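Ticket: Henen conference room, video calls dropping
Opened by: Poppy Hulme
Status: Waiting on vendor

Hi all, me again! The big conference room on the Henen side is still kicking people out of video calls. It goes the same way every time: the call starts fine, picture and sound are great, and then at 13 minutes the whole thing freezes and we get the "reconnecting" message. Laptops on the wifi in the same room stay up, so I really don't think it's the internet line.

Stuff I've tried so far: restarted the room unit (twice), swapped the network cable, and moved it from port 2 to port 30 on the Kurklow switch. Port 30 bought us one full meeting and I got very excited, and then it dropped again right after lunch. Ugh.
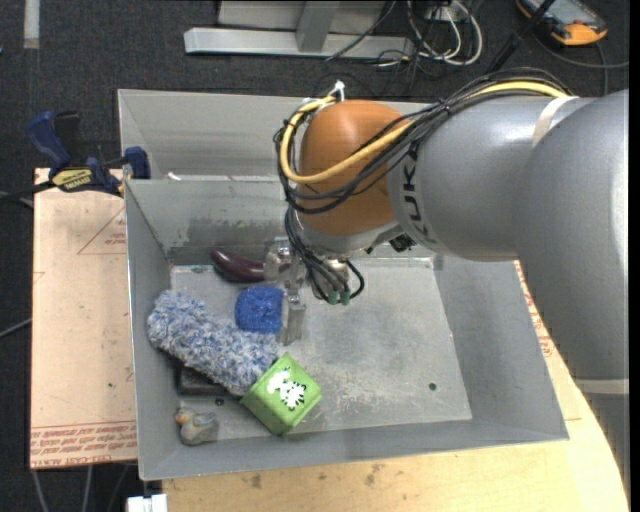
I also pulled the switch log, and there are 140 lines saying the port lost power and got it back. So now I'm wondering about the power over the cable, not the data. The ceiling mics were added in January and they feed off the same switch, and nearly all of the drops happen when the mics are on. I ran a call this morning with the mics unplugged and it stayed up until I hung up on purpose.

Update, 3:30 pm: talked to Pimton support. They want the firmware version and a copy of the power settings page, so I sent both. They asked if we could put the mics on a separate injector for now. Jafarzadeh did the original install, so I've asked them whether they left a spare one in the rack closet (there's a box in there with their label on it, but it's taped shut and I didn't want to go digging).

Please keep this one open. If you have a call booked in there tomorrow, use the small room or bring a laptop.

Poppy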